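Flat-pack table tops and screw pullout

I replaced the leg brackets on two folding tables in November. Both had failed the same way: the screws had stripped out of the particleboard core under the hinge plate. The surface laminate was fine. It usually is.

Particleboard holds a screw well once. After the first removal the thread in the core is mostly dust, and a longer screw of the same diameter does little for it. I drilled the holes out, glued in hardwood dowel, let it cure overnight and drilled new pilots at 2 mm. Wood glue works if the dowel is a tight fit. Epoxy is better when the hole has gone oval.

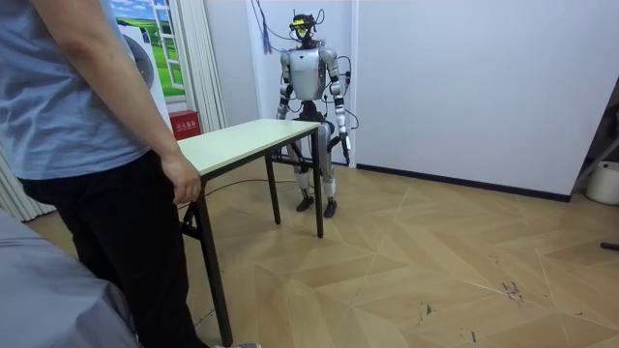 Folding table, pale laminate top, dark metal legs.

Jannik Janssen wrote to suggest threaded inserts. I tried a set from Hollmann on the second table. They go in straight only if the hole is square to the face, so use a drill guide. I set the clutch low and finished by hand. One insert split the core near the edge and had to be doweled after all.

For load I stacked 60 kg of floor tile on each top and left it until Thursday. No movement at the plates. I have not tested side load, where the hinge does most of its prying, and the doweled table still has a slight rack when pushed from the short end. The cross brace rivets are worn. I will look at those next.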